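# Plugging the cables back into a control board

My aunt's old heating controller came to me in a shoebox one July, all its cables pulled out and nothing labeled, and I learned most of what follows by getting it wrong first. So pour yourself something nice, keep it well away from the bench, and let's take our time.

Switch off and unplug the unit before you open it, then leave it alone for 30 minutes. Those round silver capacitors can hold a charge long after the power is gone, and if yours is a mains unit, check them with a meter before your fingers go anywhere near. Clear a table, a pale one if you have it (dropped screws show up so nicely), and leave the board seated in its housing. 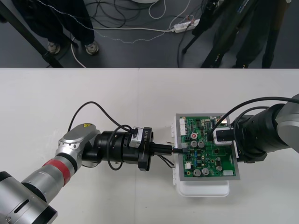 Start with the connectors along the edge, and do the awkward ones while you're still fresh. Hold each by its plug and never by the wires. I like to have the row of headers on my left, the way the white ones sit on this green board, with the tall capacitors well clear of my knuckles. Look for the key or notch on the plug, line it up, and press straight down with steady, even pressure.

If it won't go, stop! Lift it off, look for a bent pin, and straighten that gently with fine tweezers before you try again. Keep your other hand on the housing so the board doesn't flex.

Once everything is in, give each plug a very light tug, tuck the wires away from the lid screws, and only then close it up.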